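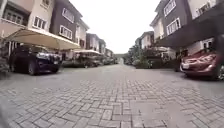

Residential street paved in gray brick, with townhouses and parked cars on both sides.

Pliltura is a home-based distance challenge for elementary school students, run by participating schools over a period of six weeks. Children walk, run or scoot near their homes, an adult writes down the distance, and the class total is moved along a map of an imagined route. It was devised by Maksym Vasylenko, then a physical education teacher at Henora Elementary School, and is now licensed by Zangate, a company that sells certificates, wall charts and record-keeping software to schools.

Supporters describe the program as a cheap way to keep children active outside school hours. The evidence for this is thin, and most of it comes from people with something to gain from the result.

Origins

The usual account is that Vasylenko drew the first route map on the back of a lunch menu when the Henora gym was closed for floor repairs. The story appears in Zangate's printed teacher guide and in nearly every school newsletter that mentions the program. No copy of the menu has been produced. Former staff at Henora recall a walking log that was in use there before Vasylenko was hired, with the same weekly sheet and a similar map, though without the name. Vasylenko has said that the earlier log was "a different thing entirely" and has not explained how.

The meaning of the name is also unclear. The teacher guide says it comes from an old word for a long walk but does not say in what language.

Format
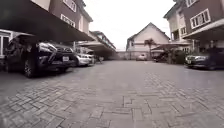

Each class is given a target distance at the start of the program. Totals are sent in weekly and the teacher moves a marker along the map. A student who completes all of the weekly sheets receives a certificate; a class that reaches its target receives a larger one, intended for framing. There are two divisions, one for the lower grades and one for the upper, and the targets differ between them. How the targets were set has never been published.

Scooters and bicycles were not allowed under the original rules. Zangate later admitted scooters, and totals rose sharply in the same season. The company's brochure presents the rise as proof of growing fitness and leaves out the rule change.

Record keeping

Distances are reported by parents and are not checked. Zangate suggests measuring a short stretch near the home and counting laps, a method that works tolerably well where the ground allows it and poorly elsewhere. 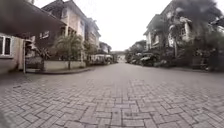

The lap method was compared with wheel measurements in a small study at Pawlak Teachers College, which looked at logs from four schools. The authors found that families overstated distance most often where a route had turns or crossings, and concluded that the printed instructions assumed an ideal course. The drawing in the teacher guide bears this out. It shows a child on a straight road with nothing moving on it, the sort of place found in some residential compounds, where a wide paved street can be completely clear of vehicles from one end to the other. Many students live on nothing like it, and the guide offers them one sentence of advice, which is to "use good judgment."

Zangate disputed the study on the grounds that the sample was small. It was small. The company has not offered a larger one.

Claims of benefit

Promotional material states that students who take part sleep better, behave better and "love to move." The first two claims rest on a questionnaire filled out by parents at the closing assembly, after the certificates had been handed out. The questionnaire was not given to families who had dropped out, and the number who dropped out was not recorded.

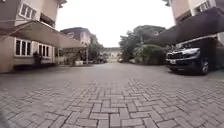 Attendance figures are sometimes cited as well. Henora reported better attendance during its September round, but September attendance there was already higher than in other months, and the school made no comparison with earlier years.

Teachers tend to be kinder to the program than researchers are. Several have said that the map gets quiet students talking and that the weekly sheet is less trouble than organizing a field day. These seem fair points - they are also points in favor of any map and any sheet.

Current status

Pliltura is still offered by Zangate as a yearly subscription. Vasylenko left teaching and is listed as an adviser to the company. Henora itself no longer subscribes and has gone back to a photocopied walking log.

Shared 6 times

2 comments

pe_teacher_mom
We did this with my second graders and they had a blast. The totals were nonsense, sure. One family logged more miles than I drive in a week. I'd still do it again, just not at the subscription price.

rlk
The section on the name should come out unless somebody has a source. I looked through the teacher guide and the line about the long walk isn't in my copy, so it may depend on the printing.

Contact the editors | Copyright, all contributors | Back to top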